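Section 4. Installing Memory and Preparing the Host for Gesta

This section covers the hardware work required before the Gesta archive server software is installed on a desktop tower. Complete Section 3 (Site Requirements) first. The procedure applies to a standard tower with a removable side panel. Rack-mounted hosts are covered in the Koller supplement.

4.1 Before You Start

Gesta keeps its search index in memory. A host with too little memory will start, but indexing jobs are written to disk and searches slow down as the collection grows. Check the size of the collection against the memory already fitted. The Jidel planning sheet lists the minimum for each collection size. A collection of up to 300 volumes runs on the base configuration. Larger collections need the expanded configuration, with modules fitted in matched pairs.

You need the following:

- A screwdriver that fits the case screws
- A grounding wrist strap
- The new memory modules, in their original packaging
- The motherboard manual for the host
- A blank USB drive for the Gesta installer
- A copy of the site record (Form 107)

CAUTION: Modules of different generations are not interchangeable. The notch in the edge connector is in a different position on each. Do not file, bend, or force a module to make it fit.

CAUTION: Back up any data on the host. The Gesta installer formats the drive selected as the archive volume.

4.2 Opening the Case

1. Shut down the operating system from its menu. Do not hold the power button to turn the host off.

2. Switch off the power supply at the rear of the case and unplug the power cord.

3. Disconnect all remaining cables. Label any cable that is not obvious.

4. Press the front power button once and release it. This drains charge left in the power supply.

5. Lay the tower on its side on a stable, level surface, with the motherboard at the bottom and the removable panel facing up.

6. Remove the rear screws that hold the side panel. Slide the panel back and lift it off. 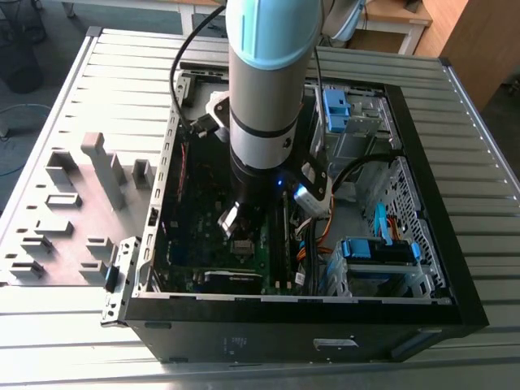
Keep the screws in a closed container. Case screws and drive screws are often similar in length but differ in thread, and a screw driven into the wrong hole can strip it. If a screw falls into the case, remove it before going any further. A loose screw under the motherboard can short the board when power is restored.

7. Put on the wrist strap and clip it to bare metal on the chassis. Painted metal does not give a reliable ground.

Note: If the host has been in service for more than a year, clear dust from the fans and vents at this point. Use short bursts of compressed air and hold the fan blades still while doing so.

4.3 Identifying the Slots

Motherboards differ in the order in which slots must be filled. Using the wrong pair usually does not prevent the host from starting, but the memory may run in single-channel mode. Gesta reports this as warning 247 in the startup log.

1. Find the memory slots. On most boards they are beside the processor socket.

2. Find the slot labels. They are printed on the board next to the slots, or shown on the layout page of the motherboard manual.

3. Look up the recommended pair for two modules. On many four-slot boards these are the second and fourth slots counted from the processor, but the manual takes priority.

4. Write the slot labels and the existing module sizes on Form 107.
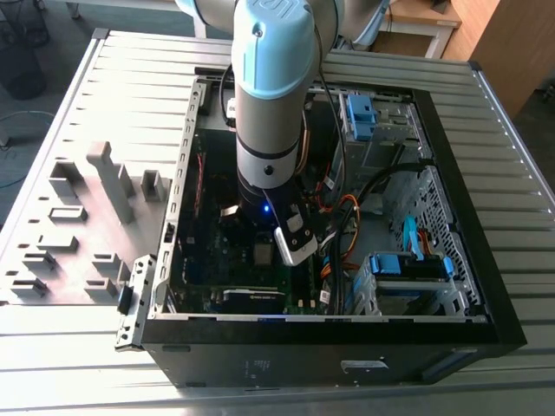
If the manual for the board is missing, the model number is normally printed between the expansion slots or near one edge of the board. Use it to find the manual on the manufacturer's support page. Do not rely on slot color alone. Some manufacturers use matching colors for slots that form a channel, others for slots that should be filled first, and some use a single color throughout.

Where existing modules will be kept, compare their labels with the new ones. Capacity, generation, and rated speed should all match. Mixed speeds are permitted, but the whole set will run at the rate of the slowest module. Mixed capacities are not supported by Gesta on hosts with an expanded configuration.

4.4 Removing Old Modules

Skip this procedure if all existing modules are being kept.

1. Press the retaining clip outward at the end of the slot. Some slots have a clip at each end. Others have one clip and one fixed end.

2. Let the clip raise the module. Do not pull on a module that is still latched.

3. Hold the module by its edges and lift it straight out.

4. Place it in an antistatic bag. Mark the bag with the slot label.

4.5 Fitting New Modules

1. Open the clips on the slots to be filled.

2. Take the first module from its packaging. Hold it by the short edges and do not touch the contacts.

3. Line up the notch with the key in the slot. If they do not line up, turn the module end for end.

4. Set the module in the guides, upright and level.

5. Press down on both ends of the module with even pressure until the clips close. Considerable force may be needed on a new board.

6. Check that the clips are fully closed and that the module sits level from end to end. If one end is higher, open the clips, remove the module, and start again.

7. Repeat for the remaining modules. 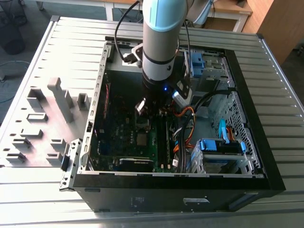 4.6 Closing Up and First Start

1. Check that all internal power connectors are still seated. The small processor power connector is easily disturbed when working near the top of the board.

2. Look for tools, screws, and packing material inside the case. Remove them.

3. Remove the wrist strap.

4. Refit the side panel and stand the tower upright. Reconnect the keyboard, monitor, and power cord. Leave the network cable disconnected until Section 5.

5. Switch on the power supply and start the host.

6. Enter the firmware setup screen. The key is usually shown for a few seconds during startup.

7. Compare the total memory shown with the total written on Form 107.

8. Save and exit.

Note: The first start after a memory change can take several minutes while the board tests the new modules. The screen may stay blank and the host may restart by itself. Wait at least 15 minutes before switching off.

4.7 Memory Test

Run the memory test from the Gesta installer drive before any collection is imported. A faulty module may pass the startup check and still damage the index later.

1. Insert the installer drive and restart the host.

2. Choose Tools, then Memory Test.

3. Set the number of passes to 2.

4. Start the test. Large configurations should be left to run overnight.

5. When the test ends, write the result on Form 107. Any error count above zero is a failure.

If the test fails, shut down, remove all modules but one, and repeat the test. Test each module alone in the same slot. If one module fails, replace the matched pair. If every module fails in the same slot, test a good module in another slot before returning the board for service.

4.8 Common Questions 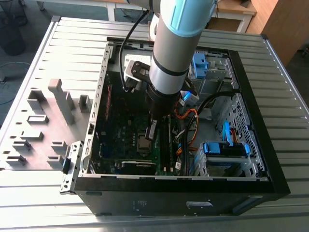
What happens if only half of the new memory shows up in the firmware screen?
The most likely cause is a module that is not fully seated. Shut down, unplug the power cord, and repeat steps 1 through 6 of procedure 4.5 for the missing module. If the total is still wrong, swap the modules between slots and note whether the fault follows the module.

Should the faster memory profile be turned on?
Leave it off. Gesta is tested at the default rates set by the board. Faster profiles raise the chance of index errors and give no measurable gain in search time.

Can the Branden backup client be installed on the same host?
Yes, if the expanded configuration is fitted. Install Gesta first, finish the initial index, and then follow the Branden setup sheet.

Does the index have to be rebuilt after a later memory upgrade?
The existing index is kept. Open Settings, choose Index, and select Recalculate Limits so that the new memory is used. The host can stay in service during this step.

Section prepared by Ingegerd Sundqvist. Technical review by Vidar Nygård.

Continue to Section 5, Network Connection and First Login.

3 shares | 0 comments

© Jidel Archive Systems. Contact documentation support | Back to top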